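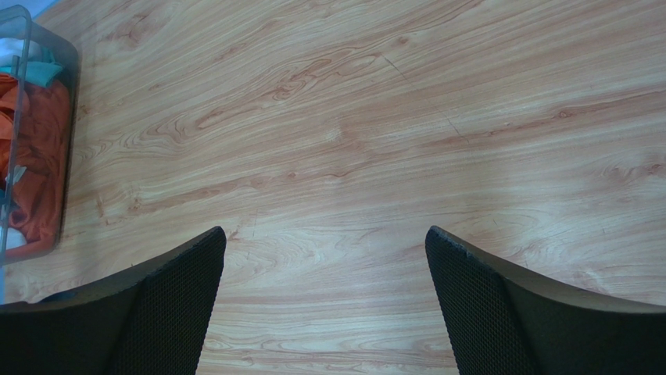 Someone in the back row wanted to know on Tuesday why we'd spend a whole session on the table and the bin when the course is called Folding and Putting Away, and couldn't we just fold on the bed like normal people?

Fair question! I folded on the bed for years and I still do it when I'm tired. But I promised you a proper written answer, so these are the notes for session three, with the bits I rushed through at the end (sorry, the room at Landeg gets locked at nine and I talk too much).

Session 3: Setting up to fold

What's wrong with the bed
It's soft. You smooth a T-shirt, the mattress gives, and your crease wanders off an inch to one side. It's also low, so you're bent over for the whole load, and if you don't finish by bedtime the pile goes on the chair and then you live out of the chair until the weekend. I know some of you have very firm beds and excellent discipline. Carry on, you have my blessing, but do try one load at a table this week and tell me how your back feels.

The surface
You want flat, hard and smooth. Laminate is great and most of you already own some. A wood-grain laminate looks like wood and has that little bit of slip when you slide a folded stack across it, and nothing catches. Real wood is lovely too if the finish is good. Run the back of your hand over it before you start, or an old pair of tights if you've got rough hands like me. If the tights snag, your knitwear will snag.

On scratches: several of you were worried about scratched tabletops. A fine scratch you can see but can't feel isn't going to bother a pillowcase. One you can catch a fingernail in might bother a silky blouse, so lay a cotton sheet over that part and stop worrying. Please don't sand laminate. The pattern is only a thin layer on top, and once you've gone through it there's no getting it back. (Ask me about my first kitchen.)

Somebody else brought up patterned tops making it hard to spot things. Yes! A busy grain with a lot of brown swirls will hide a brown sock, a loose button, a dried tea stain, all sorts. Two things help. Turn your lamp so the light comes across the table from the side, and move your head a bit if there's a shiny patch of reflection in the way. The glare will wash out part of the top, and you can be wiping the same spot three times thinking it's a mark when it's printed there. I've done that with a knot. More than once.

Height
My table at home is 36 inches, which suits me and is too high for my sister. Stand with your arms loose and bend your elbows, then look for a surface a few inches under them. Kitchen counters come out about right for a lot of people. Dining tables are usually low, fine for ten minutes and a nuisance for an hour. You can sit down for socks and underwear. Sheets really need you on your feet.

How much room? Mine is 48 inches long and I wouldn't want less for bath towels. The folding tables in our classroom are longer, but if you've got a short one, fold towels in half in the air first and then lay them down. We practiced that and you were all better at it than you let on.

Wiping down
Every time, before anything clean touches it. Damp cloth, a drop of dish soap, second cloth with plain water, then dry. I mean dry. Cotton will pick up damp from a tabletop that you'd swear was fine, and then it goes in a drawer and smells like a gym bag. I wait 20 minutes if I've been heavy-handed with the water. I used Cleltatix spray in the demonstration just because there was a bottle under the sink, and dish soap does the same job for a lot less money. Skip anything with polish or wax in it. It leaves a film that comes off on white shirts.

The bin
I'm a clear plastic bin person and I won't pretend to be neutral. You can see what's in there from across the room, so you don't dig, and when you don't dig you don't turn a load of shirts into a ball. You can also see when you're down to the last few things, and on a long laundry day that is a very cheering sight.

Where it goes: at one end of the table, on the side of your weaker hand. I'm right-handed, so mine sits on the left. Pull from the left, fold in the middle, stack on the right. If you're left-handed, flip the whole thing. The middle is for the one item you're working on and you have to be a little bit fierce about it, no phone, no coffee, no "I'll just put this here for a second." Coffee especially!

Wicker and canvas are fine for carrying laundry around. I only ask that you check wicker for broken ends, for the same reason as the tights test. If your plastic bin has a rough seam along the rim, a few strokes with a nail file will sort it out.

Crumpled is OK
Several of you apologized to me about the state of your bins last week, and there's no need. Fabric goes in crumpled. It comes out of the dryer in a heap and it gets dropped in a heap, and for towels, socks, jersey and most kids' clothes that does no harm at all. What does the harm is time. Leave a cotton shirt balled up overnight under a pile of jeans and you'll be ironing. So I pull out the things that crease before anything else:

Cotton and linen shirts
Pillowcases, if you care (I do, a bit)
Anything with pleats
Napkins for company

Everything else can wait in the bin until you've had your dinner. If a shirt has already set, give it a shake, a spritz of water and a hanger in the bathroom while somebody showers. Works on light cotton, doesn't do much for linen.

Order of folding
I start big and finish small. Sheets first, while I've got energy and the table is all mine, then towels, then shirts, then the fiddly stuff. A few people in the Sandov group do it the other way because they like getting the socks over with, and their drawers look perfectly good. Pick one and stick with it for a couple of weeks before you decide.

Flat shirt fold, since you asked for it in writing
1. Face down, collar away from you.
2. Smooth from the collar down with flat hands. Don't tug.
3. Bring one side in to the middle of the shoulder, sleeve folded back on itself.
4. Same on the other side.
5. Bottom up to just short of the collar, then once more.
6. Turn it over, pat it, on the stack.

Leave that small gap at step 5. If the hem goes right up to the collar you'll get a fat lump at the neck and the stack leans.

We timed a mixed load in class, 53 pieces, and the fastest pair got through it before the coffee break with all the socks matched. I was very impressed. I was also slightly annoyed, as they beat me.

For next time
Set up one surface at home, wiped and dry, with a bin at the end of it, and do two loads there. Jot down what got in your way. Bring one thing you hate folding (fitted sheets are welcome, but I've already got almost 200 questions about fitted sheets, so maybe share one between two). The Grotine drawer dividers are still in the cupboard for anyone who wants to borrow a set, just write yourself down on the sheet by the door and bring them back before session six.

And bring a lint brush if you own one. Mine has gone missing again.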